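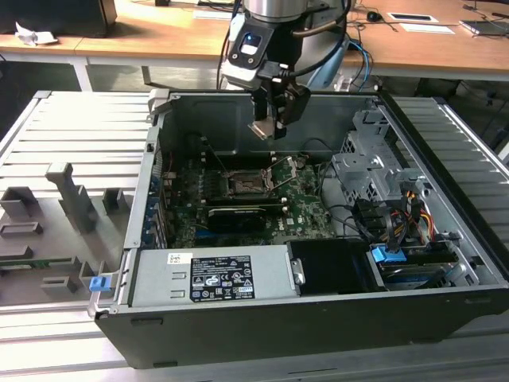 Tower on its side, panel off, socket open with the lever up.

22 Jul 2021
By Senyo Lamptey

Swapping the processor in an old office tower. Did over 200 of these for the Zandale refit so I can do it half asleep, but the first few I got wrong, so read it all before you start.

You need: screwdriver, thermal paste, isopropyl, lint-free cloth, the new chip. Check the board's support list BEFORE you buy the chip. Mirjam Coppens ordered a whole box of the wrong ones in May and we're still finding them in drawers.

1. Shut down, pull the power cord, hold the power button a few seconds. Touch bare metal on the case.

2. Lay it flat, open side up. Work on something solid, not carpet.

3. Side panel off. Push the drive cables toward the cage so they're not hanging over the board — yellow and red ones are stiff and spring back. Tuck them.

4. Cooler off. Unplug the fan first. Loosen the screws in a cross pattern, a bit each. If it's stuck, twist gently, dont yank.

5. Lever down slightly, out from under its catch, then up. Old chip comes straight up by the edges.

6. New chip in. Match the corner mark and the notches. It drops in with no force at all. If you're pushing, stop, it's the wrong way round or the wrong chip.

7. Lever back down. On some boards this takes more force than feels right. Fine.

8. Clean the old paste off the cooler, new paste on the chip, size of a pea. Cooler on, screws crosswise again, fan pluged in.

You can leave the graphics card where it is if your fingers fit. Mine do, just. Power supply stays put too, and don't open it, ever.

First boot can be slow. Mine sat at a black screen for 42 seconds. No picture after a few minutes — power off, cord out, reseat the memory, try again. Still nothing, check the fan plug and the board power connectors.

Next one up is the drive sleds.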